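Forums > Bars & Taverns > Draft Systems > Metering and Loss

Search this forum Advanced search Go

Flovex meters vs. register counts, long draw, unexplained gap

taphandle_b
Posted 13 May 2022

Looking for input on a variance problem. Setup is the back bar at the Jerkach, 45 feet of insulated trunk line from the walk-in to the tower, glycol cooled, blended gas. We put Flovex inline meters on three lines. The meters consistently read higher than what the register says we sold. The gap is worst on the wheat beer and nearly absent on the stout.

I have ruled out comps (rung separately) and staff drinks (same). Line cleaning is logged and backed out of the totals. Meters are mounted at the tower end, under the counter, in a horizontal run.

Owner wants to know if this is theft before the September inventory. I don't think the data supports that yet.

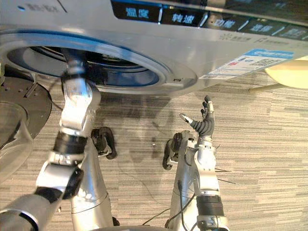
Dudcombe Area Tavern Operators, Draft Quality Section

coldside
Reply 1

Tower end is the wrong place for those. A turbine meter counts rotations, and gas breaking out of solution spins the turbine the same as beer does. By the time the product reaches your tower it has had the whole run to warm up and lose pressure. Wheat beer is usually the most carbonated thing on the wall, so it will read worst. Stout on mixed gas has very little CO2 to lose. Your pattern matches that exactly.

Move the meters into the walk-in, right after the keg coupler and upstream of everything else. Then compare again over a full keg.

overpour
Reply 2

Partly disagree. Breakout inflates the count, agreed, but a foamy line also means real product going down the drain. If the bartender is pouring off foam to get a clean glass, that beer left the keg and was never sold. Moving the meter will only tell you how much left the keg, and you will still have a gap. Put a pitcher under the tap for a shift and weigh what gets dumped.
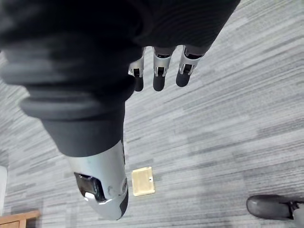 Robotic hand over striped carpet

taphandle_b
Reply 3

Weighed the dump pitcher for two shifts. It accounts for less than half of the difference on the wheat. On the lager it accounts for nearly all of it. I also checked glassware. The register assumes a pint to the line and the Kerekes glasses we switched to last winter have no line. Filled to the brim they hold noticeably more than the old ones.

coldside
Reply 4

So you have two separate problems and the glass is one of them. Measure it by weight with water at room temperature, several glasses, and use the average. Don't trust the number on the carton.

ledger_side
Reply 5

From the bookkeeping end: what are you using for starting volume? Many places enter the nominal keg size and assume it empties completely. There is always some left in the keg plus whatever is in the line when it blows. On a long draw the line volume is not trivial. If the new keg is coupled up without draining the line, that beer is still sold, so don't subtract it twice.

Suggested order of work:

1. Weigh each keg in and out on a floor scale. Subtract the tare stamped on the shell, or weigh an empty if the stamp is unreadable.

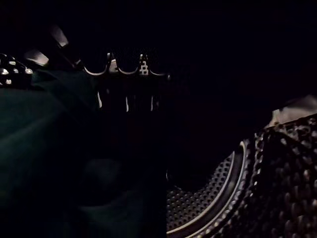 2. Log the meter reading at each keg change, with the walk-in temperature and the regulator pressure next to it.

3. Compare weight to meter first. Only then compare weight to register.

overpour
Reply 6

I would skip the meters. A scale and a clipboard get you the same answer. We were quoted around $3,000 to meter our whole wall and passed.

coldside
Reply 7

A scale gives you one number per keg. A meter gives you one per pour, with a time on it, and that is what you need if the question is theft. Different tools.

overpour
Reply 8

Only if the meter is right, and his isn't.

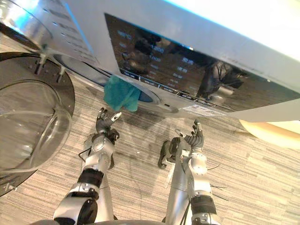 Update after moving the meters

taphandle_b
Reply 9

Meters are now in the walk-in. On the first wheat keg, meter and scale agree closely enough that I'm done arguing about calibration. The remaining gap to the register is mostly glass overfill. I raised the portion size in the register to match the measured glass and will rerun it on the next keg. Regulator on that line was also set low for the temperature, corrected.

ledger_side
Reply 10

Change the portion cost at the same time or your margin report will be wrong in the other direction.

Contact us | Forum rules | © Dudcombe Area Tavern Operators | Back to top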